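Folding still loses

September 2018

I spent part of last week at Triteck in Osdale, where my old coworker Gerrit Boersma now works on grippers. I went because I keep getting asked whether a machine will be doing the laundry soon, and I was tired of giving the same vague reply.

Some background first. I worked on packing lines for 12 years, most of them at Nandby. We had robots that could lift a carton, turn it and set it on a pallet all night long. The cartons were always the same size and they always came down the belt facing the same way. When a carton came in with a crushed corner, the line stopped and a person went over to fix it.

Cloth is like a crushed carton every time. It has no fixed shape. You pull one corner and the other three go somewhere else. A person feels for the hem and slides a thumb along it without thinking. A gripper with two stiff fingers has to find the hem first, then close on one layer and leave the layer under it alone.

Gerrit's group has people do the job by hand, holding the same kind of gripper a robot would use. You get the gripper's clumsy fingers with a human brain behind them. I thought this would make it easy. I tried a plain white cloth and took far longer than I would have with bare hands. My trouble was mostly with picking up two layers when I wanted one, and with letting go without dragging the whole thing along. 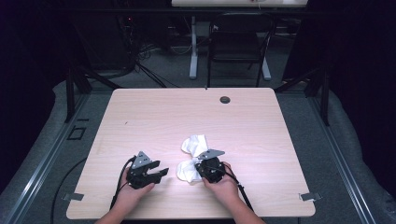 Can a machine fold the laundry at home yet?
In a lab, with one kind of item and plenty of time, it can get through some of it. In a house, with a mixed basket and nobody standing by to help, I wouldn't buy one today.

I asked Gerrit for numbers and he gave me the ones he had. Their last test was 682 tries at folding a small towel. He wouldn't let me print the success rate, but he did say that a try was stopped at seven minutes, and plenty of them were stopped. My wife does a towel in a few seconds while talking on the phone.

Shop-floor work is further along. Agnese Eglītis runs the sewing room at Pētersons, and she told me they have a machine that hems flat pieces and another that stacks them. Both do well as long as the pieces arrive flat. Getting them flat is still done by hand, and she has 10 people doing it. She looked at a loading machine last year and passed on it. It handled stiff cotton fine but made a mess of anything with stretch.

At home I'd say vacuuming is mostly solved if you pick up your cords and socks first. Dishes are half solved, in that the washing is done by a machine and the loading is done by me. Laundry is about the same as dishes, with folding left over at the end.

Gerrit expects to have the next set of fingers ready in November, with a softer pad on the tips. I've asked to come back and try them on a fitted sheet.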